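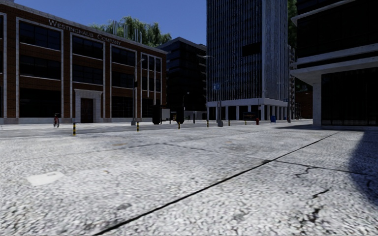
Hunora plaza runs — README / data card

Status: usable, with complaints. Maintained by Orest Dmytriv on the old desktop at the back of the shared workshop.

What it is

Camera views from a simulated city plaza, logged while we tried to get the Hunora rover's navigation working before bolting the last of it together. The set has 293 runs. All of them use the same map, a paved square with office buildings on the far side and a row of bollards along the edge. The real Hunora is a wheeled base made from a mobility scooter and shelf brackets, and it has so far driven across one car park.

Why I would be careful with it

I was against doing this in simulation and I still am, a bit. Junpei Higuchi wanted hours of driving without flat batteries, and he got them. What we can't say is how much of it carries over. The planner looks very clever on the plaza. It looked less clever in November, when it took a drain cover in the car park for a hole and sat there until Leonie Reinholz carried it past.

Known problems

Paving. The texture is coarse and speckled and goes soft close up. A floor detector trained only on this will learn the texture. Try it on tarmac before you believe any score.

Joints and cracks. The joints between slabs are dark lines painted on flat ground, as far as the wheels are concerned. The rover feels nothing crossing them. The cracks are the same. 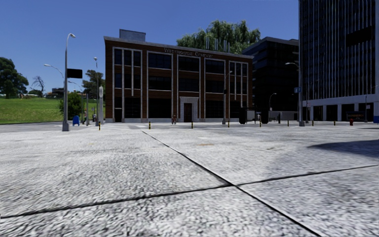

Shadows. Soft-edged, and the sky is always clear. We never turned the weather on. Anyone who says the planner copes with rain is guessing.

Lettering. Some building signs read differently, or hardly at all, depending on where you stand. Don't use them as landmarks. Noemí Lozano did, and lost an evening to it.

People. Small and far off when they turn up. Not enough for a pedestrian detector, whatever the old version of this file claimed.

Splits

103 runs are held back for testing, and the rest are for training. Same map in both, so the test score mostly tells you the planner knows this square. I asked for a second map. Solomiia Hordiienko started one called Brundora, which loads but has no kerbs yet.

12 of the training runs have broken wheel odometry. They are listed in bad_runs.txt. Keep the pictures, ignore the odometry.

Using it

Unpack into a folder called plaza, without spaces anywhere in the path. The loader still falls over on spaces. Timestamps are in seconds from the start of each run. Camera height was set to match the bracket we had then — the present one is 34 mm higher, and nobody has redone the calibration.

Corrections to Orest, preferably with the run number.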